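Ticket 557
Subject: Mentor sign-up form turning away applicants over 25
Opened by: Celina Sobczak, program desk, Stadellow Women's Network
Assigned to: Asif Mohmand, web support, Ravby
Priority: High (changed from Low, changed back to Low, changed to High by Celina)
Status: Closed

Celina Sobczak wrote:
Our mentor form went live this morning, Sunday, May 8, 2022, and so far it has managed to reject every mentor who tried it. The message says "Sorry, this program is for young people." The program is for young people. The mentors are not young people. They are women who ran market stalls, raised families and finished school at night, and one of them, Bronisława Piątek, has been president of a village women's group for longer than I have been able to drive. She phoned me to ask whether she was being let down gently.

Steps to reproduce: be older than 25, press Send.

Asif Mohmand wrote:
Thanks Celina. I can reproduce it, sadly without having to lie about my age. Could you tell me which form you copied to make this one?

Celina Sobczak wrote:
What makes you think I copied one?

Asif Mohmand wrote:
The page title still says "Teen Leadership Weekend."

Celina Sobczak wrote:
Fine. I copied the Teen Leadership Weekend form. Miłosz told me it would save time.

Miłosz Sikora wrote:
I said it would save time if you changed the settings afterward.

Asif Mohmand wrote:
The copy brought along the age rule, the parent consent box and the question about bunk beds. I've taken the age rule off the main page. Please try again with a test applicant and use a birth year that would make her a grandmother.

Celina Sobczak wrote:
Tried with a test grandmother. She got past the first page and was then asked for her mother's signature.

Asif Mohmand wrote:
That's the consent box. It's tied to a separate rule in Pallum, which is where your records live, and Pallum decides who counts as a minor. At the moment it thinks everybody does. Looking into it.

Asif Mohmand wrote:
Log from this afternoon, in case someone has to do this again:

- Turned off the consent box on the form. Box came back after saving.
- Turned it off in Pallum. Box went away, and so did the phone number field.
- Restored the phone number field. Box came back.
- Had lunch.
- Found that both fields belong to a group called "Family contact," which can only be shown or hidden as a unit. Made a new phone field outside the group and hid the group.
- Test grandmother accepted. Confirmation email sent. It told her to bring a sleeping bag.

Celina Sobczak wrote:
Bronisława got that email. She wants to know how many nights.

Asif Mohmand wrote:
She was quick. The email text is yours to edit under Messages, but I can paste in whatever you send me.

Celina Sobczak wrote:
Please use this: "Thank you for offering to mentor a young woman in our program. We will call you to talk about your background and the kind of support you would like to give. There is no need to bring anything." I added the last line for Bronisława.

Asif Mohmand wrote:
Done. It goes out to new applicants from now on. The earlier ones won't get it unless you resend.

Gebremedhin Asfaw wrote:
Joining because I look after the mailing list and my inbox is on fire. Before this ticket was opened, the form sent its "for young people" message to 242 addresses. Most of those are not people who applied. It looks like the form mailed the whole list of past speakers.

Miłosz Sikora wrote:
How does a form mail people who haven't filled it in?

Gebremedhin Asfaw wrote:
There was an "invite and screen" option on the Teen Leadership form. It checks the contact list against the age rule and writes to anyone who doesn't qualify. I can't imagine who asked for it.

Miłosz Sikora wrote:
It was me. It made sense in November.

Asif Mohmand wrote:
Option is off now. I checked the queue and there are 13 messages still waiting to go. I've deleted them, so those people will never learn how old they are.

Celina Sobczak wrote:
Several of the past speakers have written back. One congratulated us on our frankness. Mrs. Olszewski, who gave the opening talk on leaving school early and going back at forty, has asked to be taken off everything. I'm going to ring her myself.

Asif Mohmand wrote:
Sensible. Don't remove her record before you've talked to her. In Pallum a deleted contact loses her talk history too, and it can't be put back from our side. Mark her as "paused" if she still wants no email.

Celina Sobczak wrote:
Rang her. She laughed, eventually. She is signing up as a mentor and would like it noted that she did so out of spite.

Asif Mohmand wrote:
There's a notes field.

Celina Sobczak wrote:
One more thing. The drop-down for "What would you like to help with?" offers Homework, Exams and Making Friends. Our mentors help with starting a small business, speaking at meetings and getting back into education. Can I change the choices without setting something off?

Asif Mohmand wrote:
You can. Open the form, click the question, type over the choices and save. Add new ones at the bottom of the list. If you delete an old one first, any answer already given under it turns blank. You have 2 real applications in there, and both picked Making Friends.

Celina Sobczak wrote:
Leaving Making Friends in. It's popular.

Asif Mohmand wrote:
Resolution:
Form was copied from a youth event with its rules still attached. Age rule removed, consent group hidden, new phone field added, invite option off, confirmation email replaced. Apology to past speakers sent by Gebremedhin from the list account, checked twice for sleeping bags. Known leftover: the page address still ends in "teen-weekend." Changing it would break the link on the printed flyers, so Celina has chosen to live with it.

Miłosz Sikora wrote:
For the record, copying the form did save time. I've seen the original build log.

Ticket closed by Asif Mohmand. Replies to this ticket will reopen it.
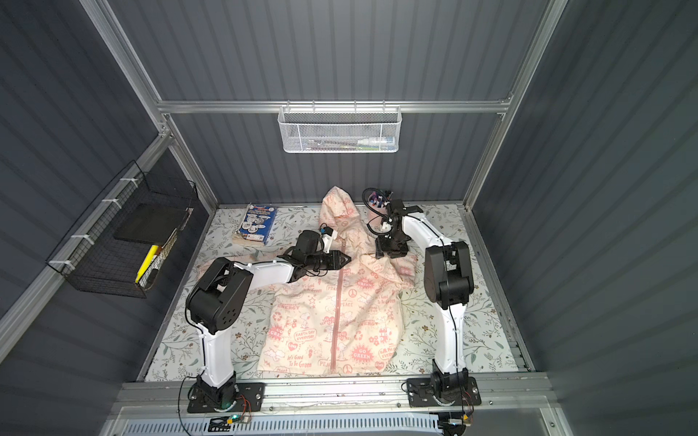

If a mentor was turned away by the old form, does she have to apply again?
She does, as the rejected entries were never saved. The same link works, and it takes her straight to the corrected form.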